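# Chapter 3: Fingers First

The first arm I ever built could wave. That was the whole list of things it could do. I'd spent most of a winter on the joints and the wiring and a really lovely rotating base, and then in March I carried it into the shared shop at Zurkerham, set it down on the big bench, and Gunnel Kristiansen asked me what it could pick up. I had a bent piece of sheet metal on the end of it. It could pick up a sock, if you draped the sock over it first.

So in this book we do the hand before the rest of the hand's arm gets fancy. If you worked through Chapter 2 you have a base, a shoulder, an elbow and a wrist that all move when you tell them to, and you're probably itching to make them move faster. Please don't (not yet!). Leave the speed settings where they are and spend this chapter on the last few inches. You'll get more fun out of a slow arm with a good grip than out of a quick one that knocks everything onto the floor.

## What we're going to build

A two-finger gripper. Two fingers, one servo, and a pair of gears so that when one finger swings in, the other one swings in to meet it. I know there are prettier designs. Chang-ho Woo, who had the bench next to mine for years, built a three-finger hand that could hold an egg, and he'll tell you himself that he rebuilt the thing 11 times before it did. Two fingers will hold most of what's lying around a house, and when something goes wrong with two fingers you can usually see what it is.

You'll need these before you start:

- the two printed finger bodies and the palm plate (print files are in the appendix, listed under "Mukutance hand")
- one standard servo, same size as the one in your wrist
- pad material for the insides of the fingers
- the small screws left over from Chapter 2, which I hope you kept
- a flat, light-colored surface to practice on

A word on printing the fingers. Mine have always come out best lying on their backs, with the pad side facing up. The layers run the long way and the finger bends a little before it breaks. Stand them on end and they'll look gorgeous and then snap at the knuckle the first time the servo stalls. I've got a coffee can full of those.

## Why the pads matter so much

When I started out I thought gripping was about squeezing. Something slipped, I turned up the servo. It slipped again, I turned it up some more, and one afternoon I cooked a servo so badly that Noemi Ferraro came over from the laser cutter to ask what was burning.

What I should have been looking at was the stuff touching the object. Hard bare plastic on hard bare plastic is about as grippy as a plate on a wet counter. Glue on a pad with some texture and the same servo, at the same setting, suddenly hangs on. Texture gives you more little places to catch, and a pad with some give to it wraps itself around a curve so you get a patch of contact where you used to have a thin line.

Try different pads! Rubber shelf liner is cheap and works better than it has any right to. Bicycle inner tube is good too, though it smells. Morena Messina swears by the soles of old sneakers. The two fingers don't have to match perfectly, either, as long as the thickness is the same on both sides. If one pad is thicker, the object gets shoved sideways as the fingers close and you'll spend an evening blaming your gears.

## Picking something to pick up

People want to start with a ball, or a soda can, or (there's one in every class) a raw egg. I like to start with something off the desk. You want an object that's light, that won't mind being dropped 30 times, and that has a shape a little more awkward than a box. A block with flat sides will flatter your gripper. It sits there politely while two flat pads land on two flat faces, and you learn next to nothing.

A computer mouse is one of my favorites for a first real test. The shell is domed on top and the plastic is smooth, so a sloppy grip tends to ride up and pop right off. And if your fingers come down unevenly, the whole thing turns. Use an old one. 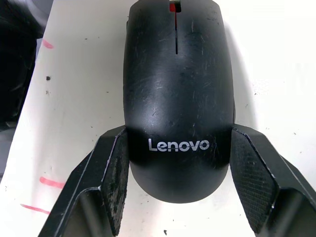

**Figure 3.1.** Gripper fingers closed on the sides of a mouse, toward the rear of the shell. Note the textured pads.

Look at where the contact is. The fingers come in at a slant and the pads press on the two flanks, well back from the buttons. That's one reasonable place to grab it, but try a few others when your own hand is running. Go farther forward, then farther back, and lift only an inch or so each time. You'll soon feel out where the thing balances and where it wants to tip nose down.

Keep a notebook page for this. Write down where you grabbed, what servo setting you used, and whether it stayed put when you lifted. Mine is full of entries like "slipped, left side" and "good, then slipped." They aren't great literature, but I still go back to them when I'm setting up a new pair of fingers.

## Before you turn the page

Clear your bench and get the printed parts out where you can reach them. Check that the servo turns freely by hand with the power off. In Section 3.1 we'll set it to its middle position and fit the first gear, and it's much easier to do that before the palm plate goes on.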